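Aug 25, 2025

1/ Moved into the flat in Kirkodby with one long run of brown marble worktop already in. I'd have picked something plainer. Eight months on, some notes for anyone who has inherited the same thing.

2/ First lesson: marble is not granite. It marks. Lemon juice, vinegar, tomato, wine, most bathroom sprays. The mark is a dull patch and no amount of wiping shifts it, as it's the polish that has gone and there's no stain to lift.

3/ I did mine in December with half a lemon left cut side down overnight. Dull ring, still there. You only see it with the light behind it.

4/ Had Reuter round for a quote to repolish the whole length. 2,250. They'd do the one section for 670 but said the join might show. I've done neither.

5/ Daily cleaning is warm water, a drop of washing-up liquid, a soft cloth, then a dry cloth. The dry cloth matters more than I expected. Skip it and you get smears on a dark polished top, every time.

6/ Sealing: I use Ladament, 2 thin coats, twice a year. Wipe on, leave it, buff off. It gives you longer to mop up a spill. It won't stop lemon.

7/ The pattern hides everything. Crumbs, tea drips, a whole teaspoon of brown sugar once. I now wipe it whether it looks dirty or not, and run a hand over it afterwards to check.

8/ Pale utensils I can find. Dark ones I put down and lose. The wooden spoons have gone in a jar by the hob and the light ones come out for everyday.
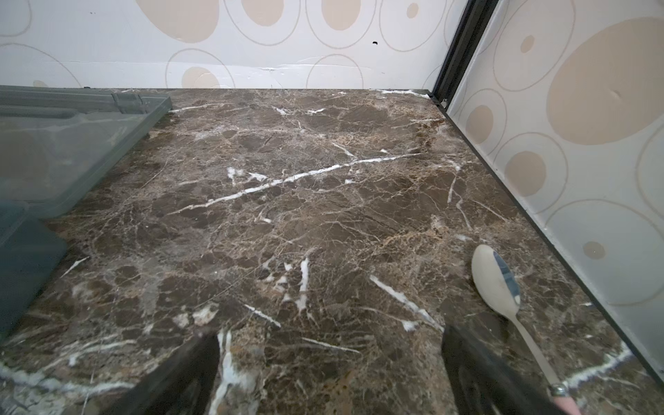
Cream spoon on the brown marble, long white vein running across the middle.

9/ Someone asked about the wallpaper going right down to the worktop. It was here when I came. Damp cloth only, wrung out hard, and I keep the washing-up well away from that corner. A clear upstand is on the list - Zimberg do one cut to length.

10/ Plastic tubs are fine on it. Anything with a rough base isn't, so the casserole and the pestle and mortar each sit on a cork mat. Pack of 6 mats, still using four of them.

11/ Would I choose it again? No. Would I rip it out? Also no. Next job is the sealant behind the sink, will post when it's done.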